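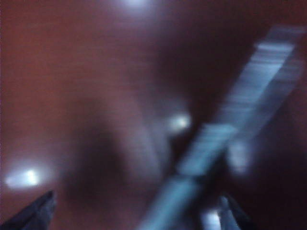

Leif Rustad objected, when he read our first draft, that brown should never have been treated as one colour at all, and that a shop which files rust, chestnut and maroon under the same heading is asking its customers to do the sorting. We have kept the heading, because the paint shops in Plernatport use it, but his point runs through the rest of this section.

Figure 2. Reddish brown, warmer at the left and nearer mauve-purple in the dimmer middle and right.

4.2 Names given to reddish browns

The interviews in Plernatport were carried out in May, at the counters of two paint shops and in the hall behind the library. We spoke to 198 people. Each was handed a small set of painted cards, one at a time, and asked what they would call the colour if they had to order it by telephone. Answers were written down as spoken, including hesitations and second tries. This gave 728 usable answers for the reddish browns. Answers that named only a use ("shed colour", "the one for skirting") were set aside and are dealt with in section 4.4.

The commonest answer was plain "brown", usually with a second word in front of it. "Red brown" and "brick" came next, and "rust" was used more by people who had painted the outside of a house. "Terracotta" was offered freely at the counters and hardly at all in the library hall. We think this is an effect of the shops themselves, where the Dresance colour cards are on display and the word is printed on several of them. People waiting to be served had been reading it.

Names for the cooler end of the range were less settled. The same card was called plum, wine, old brown, liver and purple, and in some cases the same person used two of these within a minute. Agnes Isaksson, who did most of the library interviews, noted that people often tilted the card or carried it to the window before answering. We had not planned for this. The hall was lit by ceiling tubes and had windows along one side only, so a card seen at the table and the same card seen at the sill were, for our purposes, two different cards. In the later interviews 72 people were asked to name one card in both places, and their answers changed more often for the cool browns than for the warm ones. Figure 2 shows a similar range on a single surface.

This matters for the older material as well. The Clindora order books, which we use in section 5, record what customers asked for and say nothing of where they stood when they chose it. An entry for "maroon" in the winter pages may well be the "chestnut" of the summer ones. Ebbe Wallin has suggested matching entries by the weight of pigment instead of by name. We tried this on a short run of pages from Toom and found it workable where the weights were filled in, but more than 90 entries had the column left blank.

One further difficulty is that customers copied each other. Several people in Plernatport gave the name of a neighbour's door as the name of the colour, and two shop assistants knew at once which door was meant. Such names are precise for those who use them and of no use a few streets away. We have recorded them under the street in question and left them out of the totals in Table 3.

Correspondence: Emanuel Stoica, Colour Names Project, Plernatport
© The authors. Back to top
Search this journal Enter keyword or author
Shares 0 Comments 2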